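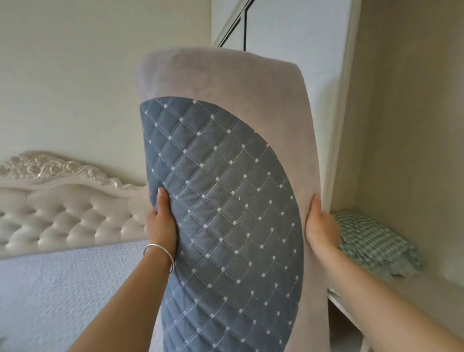 Work, People and Machines
Notes for week 12: Automation in housekeeping and linen work
Prepared by Hatsue Iwasaki

Please read these notes before the seminar. The reading from the course pack (chapter on hotel work) is also needed. Bring one page of your own observations from a workplace you know.

1. Why we look at bedding

In the first half of the course we spoke mostly of factories. There the machine came early, and the worker learned to stand beside it. In a bedroom the order is different. The room was made for people who sleep in it, the furniture is heavy and close together, and almost everything the worker touches is soft. A thick topper that is rolled up must be held with two hands, and the hands must feel how tight the roll is. If the grip is too weak, it opens. If the arms are too low, the worker cannot see where she puts her feet.

Engineers call such things deformable objects. The word only means that the shape changes when you touch it. A box has the same corners in the morning and in the evening, but a quilt has a new shape each time someone picks it up. For this reason the laundry was automated long before the bedroom. Washing, drying and pressing happen in one place, and the linen comes to the machine. Making the bed, storing the winter bedding and bringing out the summer bedding still happen where the bed is.

2. The case: Belmonte

Belmonte is a serviced apartment company with 16 buildings and 1,457 beds. Its rooms are furnished more like homes than like hotel rooms. Each October the housekeeping staff change the heavy bedding, and the work is added to the normal cleaning.

The company brought in three kinds of automation, in this order.

First came the scheduling software, made by a firm named Solville. Before, the supervisor gave out the rooms on paper and people exchanged them among themselves. Now the list appears on a phone, and it changes during the shift when a guest leaves late.

Second came the delivery carts from Skultis. They travel along the corridor by themselves and carry clean linen up from the basement. They stop at the apartment door. They do not enter.

Third was a sorting line in the central laundry at Nimcombe. It reads a small tag sewn in each piece and sends the piece to the right shelf. The line can take 2,000 pieces in a shift.

No part of this touches the bed itself. The lifting, rolling, folding and tucking are done by hand as before. But the work of the people changed a great deal, and this is what I want you to notice.

3. What changed for the staff

Walking and pushing. The carts took away the part of the job that most attendants complained of, which was pushing a full trolley over carpet. Back pain from pushing was named less often in the staff interviews. Shoulder and wrist pain was named more often. Isamu Oshima, who did the interviews with me, believes the explanation is simple: the time saved in the corridor was filled with more rooms, so each person now lifts more bedding in a shift. I agree in part, but I think we should also look at the missing rest. A walk to the basement was tiring, yet it was also a pause from bending.

Working in pairs. Heavy toppers and mattress protectors used to be done by two people on the old paper system, because neighbours in the corridor helped each other. The software counts each room for one person. Helping a colleague does not appear anywhere, and it makes your own list late. Several attendants told us they still help, but quickly, and they feel they are doing something forbidden. Nobody at the company decided this. It came with the way the rooms are counted.

Knowledge. An experienced attendant knows which cupboard doors stick, which shelf is deep enough for a rolled topper, and which headboards mark easily if you lean on them. On paper she wrote this in the margin. The first version of the software had no place for such notes. It was added after one season, and the notes field is now the part of the program that staff use most willingly.

Jobs. In the laundry at Nimcombe, sorting by hand has ended. The sorters were offered work at the packing tables or in the buildings. Most accepted packing. We were not able to speak with those who left, and this is a weak point of our study – please keep it in mind when you quote from it.

4. Terms to know

Deformable object: a thing whose shape changes when it is handled, such as cloth, rope or foam.

Work intensification: doing more tasks in the same paid time. It may happen also when each task becomes easier.

Residual tasks: the tasks which stay with people after the machine took what it could. They are often the ones with the most bending, gripping and judging by eye.

Tacit knowledge: what a worker knows by practice and finds difficult to put into words.

5. A point about measuring

The company measured minutes per room. This number went down, and management was pleased. The attendants' representatives measured kilograms lifted per shift, with a kitchen scale for the small pieces and a luggage scale for the large ones. This number went up. Both are correct. When you read a report on automation, look first at what was measured, and ask who chose it.

We also found that the weight of a topper tells little about how hard it is to handle. A long soft roll that bends in the middle is harder than a firm one of the same weight. For the written assignment, try to describe the difficulty of one handling task without using weight or time at all.

6. For discussion

Choose two of the following and prepare a short answer.

If the carts were able to enter the apartment, what would the attendant gain, and what would she need to give up?

How could the scheduling software count work done in pairs? Think also of how such a rule could be misused.

Would you store seasonal bedding in the apartment or at Nimcombe? Compare the work in both cases, including the work of the laundry drivers.

Who should own the notes that attendants write?

The assignment is due by 5 p.m. on the last day of teaching, on paper or by email. Those who want comments on a draft should send it to Isamu Oshima one week before.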